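Who Watches the Prosecutor? Independence Claims in the Kareck Records Case

Student project report, Politics and Public Law option
Stavros Moschos
Supervisor: Manolis Karamanlidis
Submitted 20/02/2024

1. What I set out to do

When a government lawyer says an investigation is independent, what exactly is being promised? That was the question I took into this project, and I should say at the start that I didn't believe the promise very much. I had followed the Kareck records case in the local news for a year and heard the word "independent" in almost every statement from every side. The county attorney used it. The people who wanted the county attorney fired used it. The company being investigated used it too, which ought to have made everybody nervous.

My plan was to collect the public statements, compare them with the written rules on who reports to whom, and see how much of the independence was on paper and how much was only said out loud.

2. Background

The case started with road contracts. Kareck County paid a contractor named Lurar for resurfacing work, and a records request by a resident showed that several invoices had been approved before the work was inspected. The county board asked the county attorney, Alexiou, to look into it. Alexiou had advised the same board on the same contracts. A conflict of interest was raised at the next meeting, and the board hired an outside law office, Darolen, to do the review.

At that point most of the coverage moved on, as if hiring an outside office settled the matter. I don't think it did. Darolen was picked from a short list drawn up by Alexiou's staff. Its contract said the draft report would go to Alexiou "for factual corrections" before the board saw it. It was paid out of the county attorney's budget line. None of this was hidden. It was all in the meeting packet, in small type, and I found no news story that mentioned it.

The final report came out in November. It found "weaknesses in procedure" and no wrongdoing by any named person.

3. Sources and method

I used board minutes, the Darolen contract, the final report, the county charter, and printed or posted statements from the people involved. The charter dates from 1968 and has been amended since, but the section on the county attorney is mostly the original text. I read it several times and still find parts of it hard to follow.

I sorted each public statement by what it claimed. Some claimed that the person doing the review was independent, some that the process was, and some only that the speaker wanted it to be. I did the sorting by myself, so another reader might put a few of them in a different place. My supervisor asked me to have a second person sort a sample. I did that with 12 of the statements, and we disagreed on three, all of them from the same press conference.

I also asked for interviews. Alexiou's office sent a two-line reply that pointed me to the report. Lurar did not reply. A former board member talked to me on the condition that I leave the name out, and I have used that conversation only to check the order of events.

4. What the statements say

The strongest claims came from people who had the least to do with the review. Board members who had not read the contract called it "fully independent" at two meetings. The Darolen office itself never used those words. Its cover letter says the work was carried out "within the scope provided," and the scope leaves out anything that happened before the current contract period. This is a careful sentence by careful lawyers. I take it to mean that they knew what they had been hired to do and did that.

Critics of Alexiou were not much better. One widely shared post said the report had been "rewritten from top to bottom" to protect the county attorney. I looked for any evidence of this and found none. The draft and the final version are both public now, and the changes I could find are dates, job titles, and one paragraph on inspection forms that became shorter. The shorter paragraph is weaker, and I would like to know who asked for the change. But one weakened paragraph is a long way from a cover-up, and the people who shared that post have not corrected it.

A petition calling for Alexiou's removal claimed 4000 signatures. The copy filed with the clerk had fewer than 1000 valid ones, after names from outside the county were struck. Both sides then quoted whichever number they liked. I mention it because the larger number appears in later articles with no source given, and I nearly used it myself in an early draft of this report.

5. What the rules say

The charter makes the county attorney the legal adviser to the board and also the officer who brings cases on behalf of the county. It says nothing about what happens when the two jobs collide. There is a line allowing the board to hire "special counsel as needed," and that line is the whole basis for Darolen's review. It doesn't say who chooses the counsel, who pays, who reads the draft, or whether the counsel can widen the inquiry.

So the board could have set up a review that kept Alexiou at a distance. It could have picked the office itself and paid from its general fund. The minutes show that this was suggested once, by a resident during public comment, and that the chair thanked the speaker and went to the next item.
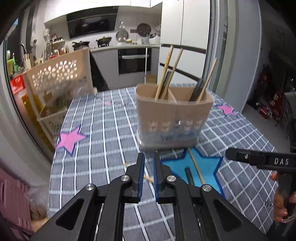

I don't know why the board chose the weaker version. Cost was given as a reason, but no figures were attached to it, and the general fund and the attorney's budget are filled by the same taxpayers. Speed was given as a reason too. The review then ran past its first deadline and its second.

My own reading is that the board wanted to be able to say the matter had been looked at. That is a guess about motives, and the documents can't prove it. My supervisor wrote "be careful" next to this paragraph, and I have been as careful as I can while still leaving it in.

6. Problems with this project

The sample is small and it is a single county. I had no access to emails between Alexiou's staff and Darolen. I filed a records request for them and it was refused under the attorney-client exemption, although it is not clear to me which of the two was the client. I have appealed, and the answer had not come by the time I handed this in.

I also started out distrustful, and that probably shows. I tried to test it by writing down before each document what I expected to find. I was wrong more often about the critics than about the county. I had expected their claims to be better supported.

The dates in two sets of minutes don't match the dates on the recordings. I have used the recordings.

7. Findings

The Darolen review was separate from the county attorney's office in its staff. It was tied to that office in its selection, its funding and its drafting. Calling it independent without saying which of these is meant tells the public very little.

The charter allowed something stronger and did not require it. If the board wants later reviews to be believed, it could amend the special counsel line so that the officer under question has no part in choosing or paying the reviewer. I have seen no sign that it plans to. The item was listed as "discussion only" on the last agenda I checked, and the minutes record no discussion.

The invoices themselves remain unexplained. Both the report and the people attacking the report spent their pages on who was conducting the review, and the question of why work was approved before it was inspected gets a page and a half in the final version. I had meant to give it a full section here and ran out of documents to base it on.

Appendix A lists the statements with my sorting. Appendix B has the special counsel section of the charter with its amendments. The refused records request and my appeal letter are in Appendix C.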